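E a arrumação da casa, quando é que fica por conta das máquinas?

Muitos leitores nos escrevem com essa pergunta desde setembro, quando contamos aqui da visita à oficina da Nurier, e confesso que eu também a faço toda noite, diante da bagunça da sala. Fui então conversar com Taner Karakaya, que me recebeu com chá e uma paciência enorme. Segundo ele, passar um objeto de um cesto para outro já rende bons dias: das 382 tentativas do último ensaio, 192 terminaram sem ajuda de ninguém. É pouco para quem sonha com a casa em ordem, mas é bem mais do que eu esperava — e olhe que sou desconfiada! Roupa dobrada e louça, diz o Taner, ainda vão demorar. No próximo boletim, Boonmee Boonyarit conta como andam os testes no chão de fábrica da Ridesero.
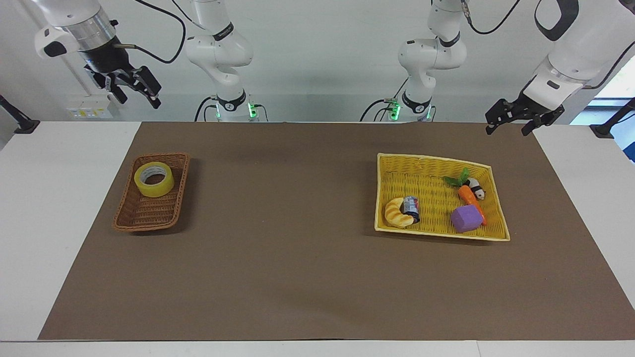

Dois braços, dois cestos e coisas miúdas para guardar.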